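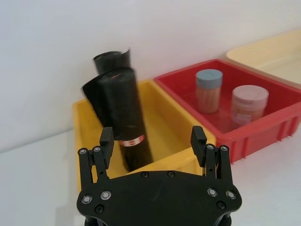

Bin bag rolls keep unravelling, where do you keep yours?
Posted in Kitchen and Utility, Jun 4, 2021

We moved in a while back and I still haven't found a sensible home for the bin bags. I buy them on rolls with a little paper band round, and the moment I tear the first one off, the whole thing starts coming undone and ends up in a great floppy heap under the sink with the sponges. It drives me up the wall! I've got a few open plastic bins in different colours going spare (yellow, red, a big cream one) and I'm wondering whether to use those, or buy one of those Kenden dispensers that screw to the inside of the door. The cupboard is 60 cm wide and there's a pipe at the back, so not masses of room. Also, do you stand the rolls up or lay them down?

mopandbucket
Stand them up, definitely. Mine live in a shallow tray and I just lift a roll out, tear one off and pop it back. Leave the paper band on for as long as you can, low down on the roll, and pull from the loose end at the top. When the band finally gives up I use a fat elastic band (the sort the postie drops on the path). I did have a Kenden dispenser in the old flat and it was fine until the screws worked loose, then I was forever picking it up off the floor.

Le Goff Lady
I'd use the bins you've got before spending anything. One sort of thing per bin is what finally worked in our house. Bags in one, jars in another, and then a big one kept free for whatever comes home from the shops and needs sorting. I bought a set from Zimel last July and used the lot in one afternoon, I was so pleased with myself.

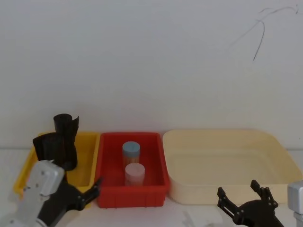 Can the bags share a bin with jars or bottles if I'm short of space?

I'd keep them apart if you can manage it. Glass jars are heavy enough to squash a half-used roll, and if a lid leaks you've got sticky bags. If you really must share, put the jars at one end and the rolls at the other, with a bit of folded card between them.

fernhill70
we just chuck ours in the drawer. never had a problem

mopandbucket
Forgot to say, measure the height under your pipe before you decide on standing them up. My big garden ones wouldn't fit and had to go in the shed.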